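Le forfait Letunell coûtait 500 francs par mois, et Aurelia Fankhauser l'avait pris pour 600, avec l'option Délicatesse. L'option Délicatesse, d'après la brochure, permettait au système de « respecter le désordre signifiant ». Elle avait relu la phrase trois fois avant de signer.

Le conseiller s'appelait Baumgartner et parlait de la machine comme d'un neveu doué.

– Elle connaît 2 125 objets domestiques, dit-il. Le modèle Pania, de chez Suvar, en connaît 1 488. Et encore, il compte les deux chaussettes séparément.

– Et un chat en céramique ?

Baumgartner consulta sa tablette avec gravité.

– Rangé sous « récipients affectifs ».

Le premier lundi, Letunell passa la matinée à étudier la table aux cœurs. Aurelia buvait son café dans la pièce voisine, l'air dégagé, comme on attend le verdict d'un dentiste. À midi, le rapport arriva sur son téléphone. Taches jaunes : origine indéterminée, ton conciliant. Corbeille : contenu présumé terminé. Souhaitez-vous être consultée pour chaque papier froissé ?

Elle répondit oui, par curiosité. À seize heures, elle avait reçu assez de questions pour regretter son ancienne vie, celle où elle ne rangeait rien mais où personne ne lui demandait pourquoi. Elle chercha dans le contrat l'option Indélicatesse – il fallait passer par un conseiller.

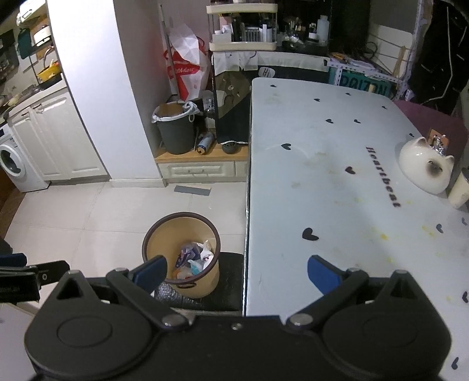 Efe Ajayi : Chez moi, l'essai gratuit s'est arrêté au milieu d'un tiroir. Pour avoir la suite, il fallait prendre l'abonnement annuel. Je l'ai pris, évidemment.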